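4 min read

About Liltness

Liltness is a small language school above a key cutter. We teach spoken Irish, Finnish and Welsh to grown adults who have jobs, children, bad knees and no exam to pass. If you need a certificate, there is a fine college across the river with a parking garage. We have a kettle.

The school was started by Caoimhe McGrath, who had spent nine years teaching Irish to teenagers and wanted to find out what it was like to teach people who had chosen to be there. Her first evening class met in February, during an ice storm, and drew three students and a man looking for the key cutter. He stayed. He is now in the advanced group and has opinions about the genitive.

Kieran Lightfoot joined the following year to handle the bookings, the rent and the phone. He speaks no Irish, Finnish or Welsh, and considers this a form of quality control. If Kieran can follow the beginner handout, it goes out. If he sighs, it goes back.

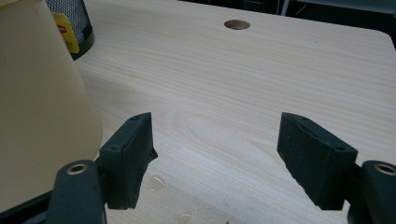 Our classes run for 9 weeks and cost $300, coursebook included. The coursebook is called Flurero, a word that means nothing in any of the languages we teach. Caoimhe picked it late one night so that no group could complain of favoritism. All three groups complained.

You will talk from the first evening. Badly, at first — everyone does — and mostly about soup, weather and your relatives. We put off grammar tables until the third week, by which time people are begging for them. Homework is a phone call to a classmate. You may hang up after five minutes, though the Finnish group has been known to finish in two.

Finnish is taught by Ms. Seppälä, who would like it known that the language is not hard, only thorough. Welsh is taught by Della, who sings. You don't have to sing back, but the evening goes faster if you do.

We've taught 515 students so far. A few have moved abroad, one has married into a family she can now argue with properly, and a good many have gone back to their lives able to order lunch and apologize. We count all of these.

New students can sit in on one class for free. Call Kieran, tell him which language, and let him know if stairs are a problem, as we have a lot of them.

Page last updated March 22, 2019

This site uses cookies to remember your language choice. OK

© Liltness Language School | Contact | Back to top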